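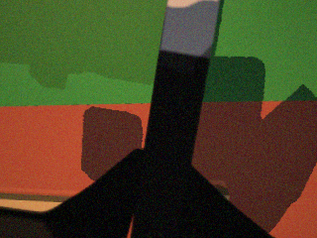

# Session 7: How a rate decision reaches your bank account

Welcome back, everybody. Last time we spent most of the session on what a central bank is, and we ran out of clock just as Thenmozhi Nair asked the question I'd been hoping somebody would ask: "Fine, they change a number on a Wednesday afternoon. Why does my mortgage care?" So that's where we start, and I'd like you to keep Thenmozhi's question in the margin of your notebook while you read, as I'll come back to it more than once.

If you missed last session, please borrow notes from a neighbor before you go on. You'll need the difference between the *policy rate* (the one in the headlines) and *market rates* (all the others, the ones people and businesses pay).

## 1. The first link: banks lending to banks

Banks make payments to one another all day long. Your landlord's bank isn't your bank, so when you pay rent, money has to move between the two, and it moves through the accounts both of them hold at the central bank. We call what sits in those accounts **reserves**. By late afternoon some banks have more reserves than they want and others have fewer. The ones with plenty lend to the ones that are short, usually until the next morning.

Now, suppose you run a bank with spare reserves. Your central bank will pay you interest if you simply leave the money where it is. Would you lend it to a rival for less than that? Of course you wouldn't, unless something odd was going on (and odd things do go on, see the box at the end of this section). And if you're the bank that's short, you know the central bank will lend to you against good collateral at its lending rate, so you'd have no reason to pay a competitor more than that.

Those two rates make a **corridor**. The deposit rate is the floor, the lending rate is the ceiling, and the overnight market rate wanders around between them. When the central bank moves the corridor up, the overnight rate goes with it, generally the same day.

A few words you should be able to define without looking:

- **Floor system:** there are so many reserves around that the overnight rate sits right down by the deposit rate.
- **Scarce reserves system:** reserves are kept tight, and the overnight rate sits somewhere in the middle of the corridor.
- **Collateral:** what a borrowing bank hands over as security, mostly government bonds.
- **Standing facility:** a window at the central bank that's open to eligible banks whenever they choose to use it.

> **An odd thing that goes on.** Some big lenders in the overnight market, money market funds for instance, often can't hold interest-bearing accounts at the central bank. They'll take a bit less than the deposit rate because it's still better than nothing. That's how the market rate can slip under the "floor." Kenneth Aitken calls this the leaky basement, and I've never found a better name for it.

## 2. The second link: from overnight to ten years

Hardly anyone outside a bank borrows overnight. You borrow for a car, or a house, or to put a new roof on the shop. So how does a one-night rate turn into a long one?

Think of a two-year loan as a long string of overnight loans, one after another. A lender who ties up money for two years gives up the chance to lend it overnight again and again, and will want to be paid at least what all those nights are expected to bring in. So the long rate has, inside it, everybody's best guess about the future path of the short rate. We add to that a little extra for the trouble and risk of being tied up, and we call the extra the **term premium**.

Written out, for those of you who like it written out:

*long rate = average of expected short rates + term premium*

I want you to sit with this for a minute, as it explains something that trips up nearly every class I've taught. People open the newspaper, see that the central bank raised its rate, then see that long-term bond yields *fell* the same day, and they decide that economics is nonsense. But look at the formula. If the increase was expected all along, it was in the average already. If the bank's statement also hinted that this would be the last increase for a while, then the expected path came *down*, and the long rate quite sensibly came down too. The decision itself can be stale news by the time it's announced, while a single changed adjective in the statement can move the market all afternoon.

That's also why central bankers talk in the careful, slightly sleepy way they do. They know we're all reading the adjectives.

## 3. The third link: from market rates to your rate

Back to Thenmozhi and the mortgage. Her bank has to fund her loan somehow. Part of the money comes from depositors and part from selling bonds or borrowing in the market. When those costs go up, the rate the bank offers on *new* mortgages goes up as well. Whether *her* payment changes depends on the contract she's already signed:

| Type of loan | What happens when the policy rate rises |
|---|---|
| Fixed rate, already signed | Nothing changes until the fixed period ends |
| Variable rate, tied to a market rate | Payment rises at the next reset date |
| New loan, fixed | Priced off long rates, so it depends on expectations |
| New loan, variable | Priced off short rates, so it follows the decision closely |

Countries where most people have variable loans feel a rate increase quickly. Where most people have long fixed loans, it creeps in slowly, as people move house or refinance. Two countries can make the very same decision in the same month and have very different winters afterward.

Deposits are a sadder story, I'm afraid. Banks tend to raise what they charge borrowers a good deal faster than they raise what they pay savers. The share of a policy change that shows up in deposit rates is called the **deposit beta**, and for ordinary checking accounts it's often close to zero. Vimala Kulkarni made a very good point about this in the evening group: the beta is low because most of us don't get around to moving our money. If we all shopped around every time rates moved, banks would have to pay up. I went home and looked at my own savings account after that discussion and was embarrassed.

## 4. Two other roads

Lending rates get most of the attention, but the decision travels by other routes too, and you'll be expected to know two of them.

**The exchange rate.** If rates go up at home and stay put abroad, holding our currency pays better than it did. Some investors move money in, and the currency tends to strengthen. Imports get cheaper, which helps with inflation, and exporters grumble, since their goods now look more expensive to buyers overseas. In a small country that imports its fuel and a lot of its food, this road can be faster and more important than the mortgage one.

**Asset prices.** A share or a building is worth what it's expected to earn, brought back to today's money at some interest rate. Raise the rate and tomorrow's earnings are worth less today. People who feel less wealthy spend a little less, and firms whose buildings have dropped in value have less to offer as collateral when they next go to the bank.

## 5. Worked case: the island of Drinda

We'll use Drinda for the rest of the course, so please make friends with it now. Drinda has its own currency, one central bank, and two commercial banks, Trivar and Tunotport. Trivar lends mainly to households on variable rates. Tunotport lends mainly to shipping firms, on long fixed contracts, and gets a good part of its funding from abroad.

The central bank of Drinda raises its whole corridor by 2 percentage points. It was a surprise. The statement says rates will stay at the new level "for as long as needed."

Let's go through it slowly together.

**The overnight market.** Trivar and Tunotport lend reserves to each other. The deposit rate is now 2 points higher, so neither will lend for the old price. The overnight rate jumps on the day.

**Households.** Trivar's variable borrowers see higher payments at their next reset. They cut back in the shops. Trivar's income goes up at first, but some borrowers will struggle, and the bank should be putting money aside for that.

**Shipping firms.** Their old contracts are fixed, so nothing happens to existing payments. New ships are another matter. Firms that had planned to borrow next year may put it off.

**The currency.** It probably strengthens, given the surprise. Look closely at Tunotport here. Its foreign debts are now easier to repay, measured in Drinda's money, while its customers, who are paid in foreign currency for carrying cargo, are bringing home less. Is Tunotport better or worse off? Gangadharan Reddy and Gangadharan Raju argued this one from opposite sides for a good part of the hour last year (poor note-takers, with both of them called Gangadharan!), and I let them, as there's a decent case each way and it depends on facts I haven't given you. Saying which facts you'd want is a perfectly good answer.

## 6. How long does all this take?

Longer than anyone would like. The overnight rate moves the same day, bond yields within minutes, and the currency just as fast. New loan rates follow over some weeks. Spending and hiring take months, and prices in the shops usually come last. A central bank is always acting on an economy it can see only in the rear-view mirror, for the sake of an economy that hasn't arrived yet. Please be a bit kind when you write about their mistakes, though do write about them.

## To do before next session

1. Redo the Drinda case with one change: the increase was fully expected. Which of the steps above still happen, and which happened earlier?
2. Now have Trivar's customers all switch to long fixed loans. Write a paragraph on what the central bank would need to think about differently.
3. Find out the rate on any savings account you hold, and compare it with the policy rate where you live. You don't have to share the number in class.
4. Read the chapter on term premiums. It's dry, so have some tea with it. Skip the appendix unless you enjoy that sort of thing.

Answers to 1 and 2 can be handwritten as long as I can read them. We'll begin next time with the leaky basement, as several of you have asked for more on it, and then move on to what happens when the policy rate is already at zero and the bank still wants to do more.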